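# The Offset

The planner had refused the same pick for the third time, and it was getting dark outside the Ondgate building.

I had been at Clikdale for six months by then, all of it on Tveit, the motion planner. Tveit took in a wrist image, a depth map and a list of things it was allowed to touch, and gave back a path. When it couldn't find one it gave back a number. That afternoon the number was 138, which meant no collision-free approach.

I didn't believe it. The parts were in the open and the arm was well inside its reach. I had written most of the collision checker myself in May and I went through it line by line, looking for the fault in my own work.

The log was 3000 lines long. I printed it, because I read better on paper, and took it down to the kitchen with a pencil. Each attempt went the same way. The detector found its targets. Tveit proposed a grasp, swung the model of the gripper down over it, found one finger inside something solid and threw the grasp away. Then it tried the next angle. It was patient about this. It went all the way round and came back to where it had started.

The something solid had a name in the log: obstacle_4. It was listed as a disc, filled in, wide enough to swallow two of the parts I wanted.

I went back upstairs and stood by the table. There was no disc on it.

My first idea was a stale map. I cleared it and ran the detection again, and obstacle_4 came back in the same place. My second idea was the calibration, so I ran that too. It passed. I ate a biscuit and thought about going home. The last bus that stopped at the gate left at 1905, and I had already let two go by.

What I hadn't done was look at what the arm was looking at. We all worked from the overlay at Clikdale, where every object was drawn over with a coloured shape and a label. It was tidy and easy to read, and after six months I had more or less stopped seeing the pictures underneath. I turned the overlay off and opened the raw view from the wrist. 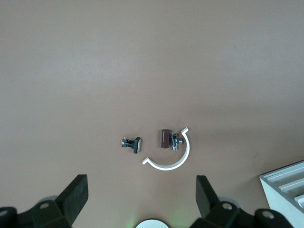
*Raw wrist view, overlay off, before the fourth attempt.*

It took me a minute. The white arc curved round the dark red cylinder and the chrome fitting beside it, open at the top and left. The valve with the black handle lay just outside. To me it was plainly a strip of plastic with a gap in it. To the shape fitter it was an outline, and the fitter closed outlines. It had drawn a line from one tip of the arc to the other and filled in everything between, parts and all.

So Tveit was right. It had been given a world with a solid lid on it and had declined to put a finger through.

The fitter came from Rident, our vision supplier, as a sealed package with a settings file. I found the setting on the second page. It was called hull_mode and it was set to convex. I changed it to concave, saved the file and wrote a note in the change log saying what I had done and which error had led me there.

Then I ran the fourth attempt with my hand near the stop button. The log moved faster than I could read. Obstacle_4 was listed again, but thin now, a band with a hollow in it. Tveit tried one angle and dropped it — the left finger would have clipped the plastic. It tried another and kept it.

The arm began to move. I looked at the clock, picked up my coat, and sat down again with it across my knees to watch.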